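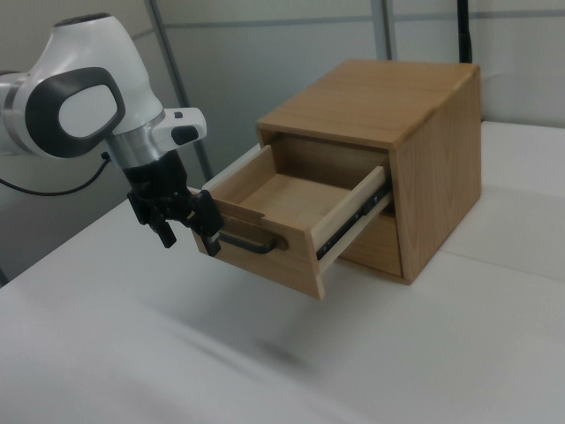

Unit 6. Drawers, Slides and Fit

6.1 Scope

This unit covers how a drawer is carried inside a cabinet, how much clearance it needs, and how the choice of slide affects the width of the box. Face frames and door hinges are in Unit 7. Read the section on wood movement from Unit 3 again before starting, as the terms tangential and radial are used here without further explanation.

6.2 Terms

Opening: the clear space in the carcass, measured between the inside faces of the sides.
Box: the drawer without its applied front.
Applied front: a separate panel screwed to the box from inside.
Overlay: the distance the front extends past the edge of the opening.
Racking: rotation of the box in the horizontal plane, so that one rear corner runs ahead of the other.
Pull: any handle fixed to the front, including knobs and bar handles.

6.3 Wood runners

The traditional arrangement uses a runner under each side of the box, a kicker above to keep the box from tipping when open, and guides at the sides. Clearance at the sides is small, usually 1/32 in. each. Clearance in height depends on the width of the board used for the drawer sides and on the season in which the work is fitted. A drawer fitted in February in a heated shop will be tight by midsummer if no allowance is made.

Runners should be parallel to within the side clearance over their full length. Some makers widen the opening slightly toward the back so that the box loosens as it goes in. Wax the contact surfaces. Do not use oil, which raises the grain and collects dust.

6.4 Side-mounted slides

Most side-mounted ball-bearing slides need 1/2 in. per side. Box width is therefore the opening less 1 in. The tolerance is about 1/32 in. total. A box that is too wide will bind and will bend the inner member if forced. A box that is too narrow can be corrected with shims behind the cabinet member.

The Venley sheets in the course folder give hole positions for each length. Note that the first hole is measured from the front edge of the carcass for overlay fronts, and from the back of the front for inset ones. Mixing these up is the usual cause of a front that will not close flush.

6.5 Racking and the position of the pull

Racking depends on the ratio of box depth to box width. A deep, narrow box is guided over a long distance and tracks well. A wide, shallow one is not, and a force applied off center turns it. If the turning moment is large enough, friction at opposite corners locks the box in the opening.

For a single pull, place it on the vertical centerline of the front. For wide fronts, two pulls are common, but the user often opens the drawer with one hand and loads one side only. A long bar handle has the same problem at its ends.

Worked case: opening 669 mm, wood runners, side clearance 1 mm each. Box width is 667 mm. With a box depth of 437 mm, the depth-to-width ratio is 0.66. This is low. Either divide the opening or add a center guide.

6.6 Exercises

1. An opening is 19 in. wide. Find the box width for side-mounted slides and for wood runners at 1/32 in. per side.
2. Sketch the forces on a box pulled at its right-hand end. Mark the two corners where contact occurs.
3. Using the shrinkage table in Unit 3, estimate the seasonal change in a flatsawn maple drawer side 6 in. high.

Sketches for exercise 2 go to Shu-fen Ho before the bench session. Bring a marking gauge and a block plane.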